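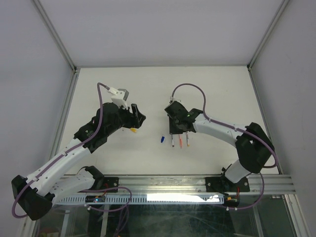 Is That Online Shop Telling the Truth?

Anyone can write "We are the most trusted shop in the world" on a website. It takes a few seconds and costs nothing. You could write it now about your sock drawer.

So when you and a grown-up are looking at a shop online, it helps to be a bit of a grump about what it says. Let's practise on a shop called Rolletti, which sells roller skates.

"Only 2 left! Hurry!"

Maybe there are two pairs left. Maybe there is a warehouse full of them. You can't see the shelves, so you can't tell. Try looking at the same page tomorrow. If it still says two left, and the day after that as well, start to wonder.

Clocks that count down are just as fishy. Some of them really do mark the end of a sale. Others reach zero and start again.

"Was £50, now £25!"

Who paid £50? When? A shop might have asked that price for a short time, a long while ago. What matters is what the skates cost today, here and in other shops. Carmela Cantero, who is ten, looked up the same skates at a shop called Dakano. They were £24 there, with no sale at all and no big red letters.

"767 happy customers!"

How does the shop know they were happy? Some shops count everybody who bought something and didn't complain. Reviews can be real, but they can also be made up, or written by people who were given a present for saying nice things. If lots of them say "Great product, very fast, love it" and never mention skates, don't believe them too quickly.

Read the middling reviews first. Someone who gives three stars will often tell you something useful, such as "the left buckle is stiff".

The little padlock

Near the web address there may be a small padlock, or a button that shows one when you click it. Plenty of people think this means the shop is honest. It doesn't. It means that what you type is scrambled on its way to the website, so that a snooper in between can't read it. A crook can have a padlock too. Your message travels safely — straight to the crook.

"Free delivery!"

Somebody pays the driver. The cost may be tucked inside the price, or you may have to spend more to get it. Noboru Sugawara wanted one £6 puzzle from Magnusson, and found that delivery was only free on orders over £50. That is a lot of puzzles.

What to check with a grown-up

Does the shop give a proper address and a phone number?
Can you send things back, and who pays the postage?
What is the full price on the very last page before you pay?
Is the web address spelt correctly?

Never type in card numbers, your address or your birthday by yourself, even if the page says it's for a prize. Especially if it says it's for a prize.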